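About Flurness

Hi, I'm Gráinne Nic Aodha, and Flurness is the little test shop I run with Anil Kotian and Jonas Leitner. People send us grippers (and arms, and wrist cameras, and now and then a controller in a box with no manual) and we find out how they get on with ordinary stuff.

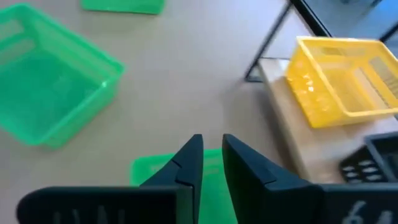 I used to buy automation gear for a packing company called Droredmont, and I bought badly! I'd read the spec sheet, look at the payload, sign the order, and then spend the next two months learning that the fingers couldn't get under the lip of a tray. Anil was the one who had to fix it every time. One October we were eating lunch next to a gripper that had dropped the same lid all morning, and he said somebody ought to try these things out before people like me paid for them. So we quit and did that.

Jonas came along a bit later to look after the cameras. He cares more about where a camera sits on a wrist than anyone I've met, and he's talked me out of a few mounts I was very fond of.

How we work is pretty plain. You tell us what you need picked up and what you're thinking of buying. We put each gripper on the same arm, give it the same items in the same starting spots, and run it until we've got something worth telling you. A short job is 393 picks. The longest one so far was 1,076, for Temus, who wanted to compare 6 sets of fingers on thin plastic and couldn't agree among themselves which was best. (They still don't agree, but now they argue with our charts.)

We like baskets and trays a lot. A basket rim looks like the easiest thing in the world to grab, and then the wall flexes, or one finger lands on a slot and the other doesn't. Flat plates are worse. See-through plastic gives the depth cameras fits, so Jonas keeps plenty of it in the cupboard.

You get back a written report, all the wrist camera video, and the settings we used, including the ones that went badly. We don't sell hardware and we don't take a cut from anyone who does. If two grippers come out even, I'll say so and tell you to buy the cheaper one.

Karthikeyan Warrier from Palaniappan was our first paying customer, and he still calls to ask what's on the bench. You can too! Mornings are best, before the arm gets going and I can't hear the phone.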